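30 November 2020

Up at six and at the archive room before the heating came on. Kept my coat on until ten. I had hoped to finish the last box of the Gakow collection today, but it is fuller than the list says and I only got through half.

The box is all from the model railway and village at Gakow, which closed before I moved here. Glass negatives at the bottom, then film in paper sleeves, then loose prints that somebody has put in with a rubber band. The band had perished and stuck to the top print. I left it alone and wrote a note for the conservator.

Catalogued 31 negatives. Most show the harbour being laid out: men carrying lengths of wall, a trench for the water pipe, the church without its spire. The spire is on in number 3059, so that one must be later than the rest of the sleeve, whatever the pencil date says. I have put the date in square brackets with a question mark and moved on. The old entry called the building a chapel. It is a copy of the parish church, with the porch on the wrong side, and I have changed the title to say so.

The big find was a plan of the high street at 1:12, folded in with the invoices from Kahraman, the timber merchant. Every shop is marked with the name of the real owner at the time. There is a baker, a saddler, and two drapers next door to each other. On the back is a sum in pencil for roof slates, crossed out and done again. I flattened it under the boards with tissue on both sides and will look at it in January when we are allowed the large scanner.

Lunch at my desk, cheese and an apple. Rain all afternoon. The gutter over the back door is dripping again and I moved the empty boxes away from it.

Telephoned Veltance about the sleeves. The polyester ones are delayed and they offered paper, which I said no to for the film but yes to for the prints. Then an hour on the catalogue itself, which was slow. It logged me out twice and I lost one entry, the signal box, and had to type it again from my notes.
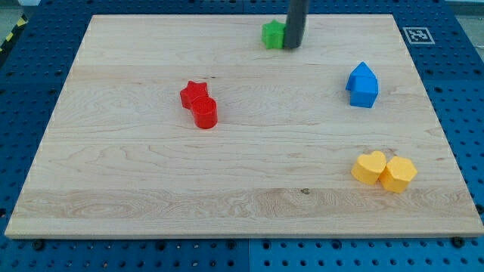
Shih-chieh Kong wrote back at four that the church model was never at Gakow for its first two summers, and that it stood in the window of the Astix shop until the path was laid. If so, the view with the spire might be the shop yard and I shall have to look at the wall behind it properly. There is a drainpipe on the left which I took for part of the workshop. I have asked whether there is anything on paper to go with this, a receipt or a newspaper cutting. I don't want to change the place name on memory alone - the last time I did that I had to change it back.

Home by half past five. Soup. Wrote to my sister and forgot to post it. Tomorrow the rest of the box, and ring about the gutter.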